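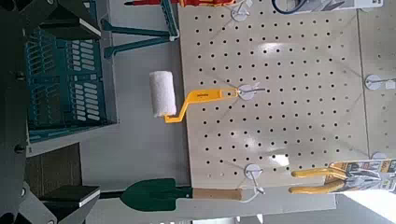

Pegboard tool display

A pegboard tool display is a way of keeping hand tools on a vertical board, where every tool hangs from its own hook. The board has small round holes in a regular grid. It is used in shops, in home garages and in school workrooms, and the same hooks serve in all of them.

Board and hooks

The holes are placed in straight rows, so a hook can be moved to a new position without drilling. Many hooks have a round plate at the base, which rests against the board and keeps the arm from turning. The arm should be a little longer than the thickness of the thing which hangs on it. In the Plosham teaching workroom, one wall stand was measured at 1020 millimeters wide, and it was planned for 18 hooks.

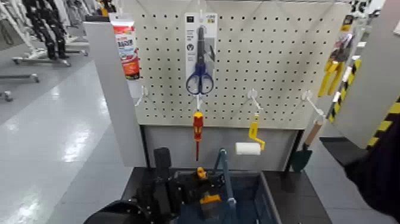

Hooks on a white pegboard, the leftmost one left free.

Arrangement

Packaged goods and bare tools can share one board. A card package usually has a hole at the top and hangs flat. Bare tools need more attention. A screwdriver takes little width and can hang close to its neighbor, but a paint roller needs space on both sides, and a garden trowel often hangs at an angle when its hole is not in the center of the handle. Heavy pieces are better kept low. It is common to leave at least one hook empty, so that the board can receive a new tool without changing the whole order.
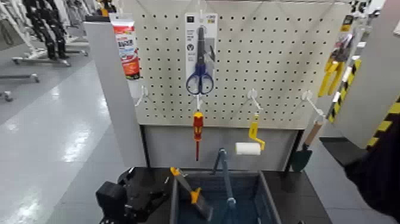 Carded scissors over a row with a screwdriver, a paint roller and a hand trowel.

Tools without a hanging hole can be given a loop of cord or a zip tie. The loop must be short. With a long loop the tool swings and touches the next one. Tubes of sealant are more difficult, and for them a tie is put around the body of the tube. The Veltolen handbook of workroom storage, revised in June, recommends 2 ties for each tube.

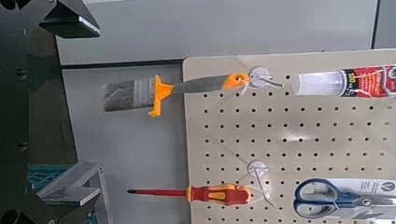 Paintbrush hung by a zip tie through the hole in its handle.

Bins and baskets

Plastic bins are often kept on a table in front of the board. They hold tools which are waiting to be hung or which have no hook of their own. A basket with open slats lets dust fall through and is easy to wash.

Names

The words "tool wall" and "hook board" are also used. In the Fulto catalog the board with all its hooks is sold as a "hanging set", and the Ghorbani catalog lists hooks separately, in packs of 21.

See also: Shadow board, Slatwall, Tool chest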